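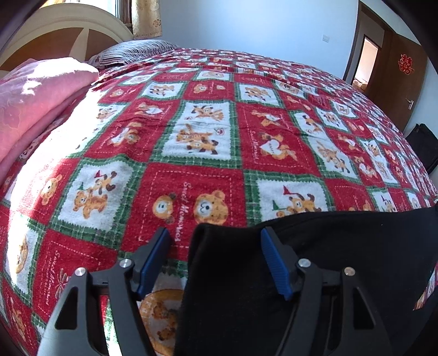
Figure 4. The hand-held gripper on a bed, with the right pad pressed into a piece of black fabric.

4.2 Building the fingers at home

The gripper was put together in a spare room and finished in the Herrera shared workshop, where the good drill press lives and where it is available to anyone willing to arrive at 20 minutes past opening on a Sunday. We had planned to buy the fingers. The Eltine set we first ordered was handsome, stiff and slightly too short for anything thicker than a tea towel, so it now holds a door open.

The replacement fingers are open triangles (Figure 4). The large windows save weight, and the person carrying the tool is grateful for this by the end of an afternoon. They also let the camera see past the finger to whatever is being held, a benefit we discovered after cutting them and have described as a design goal ever since.

Each finger carries a ribbed pad on its inner face. Our first pads were smooth and behaved well with boxes, mugs and every other object we did not intend to study. On cloth they slid. Ribs improved matters at once, although the spacing took four attempts: fine ribs filled with lint, and coarse ones took hold of a jumper and declined to give it back. The pads are blue because the Produm offcut bin was. A small dividend is that they are easy to find against dark fabric when one is labelling recordings late in the evening.

The pads turn on plain metal screws. We set these by hand until the pad moved under a thumb but not under its own weight, a procedure we would like to call calibration. A drop of Boreck thread glue keeps them there. Before we used it, one screw worked its way out during a session and was recovered from a slipper.

4.3 Working on a bed

Most published work on handling cloth uses a flat table with a plain cover. Our garments live on beds, and so that is where we worked. A mattress gives way under the pad, which forgives a clumsy approach but makes it hard to say when contact begins. The patchwork-style blanket in Figure 4, with its teddy bears and its repeated "Sweet Memories", is also a much busier background than a table. Our early segmentation model regarded the bears as laundry.

We kept the blanket and retrained the model on 2000 labelled stills, holding back 100 for testing. Sunlight remained the harder problem. Where it fell directly on pale bedding the detail washed out, and drawing the curtain merely exchanged one complaint for another.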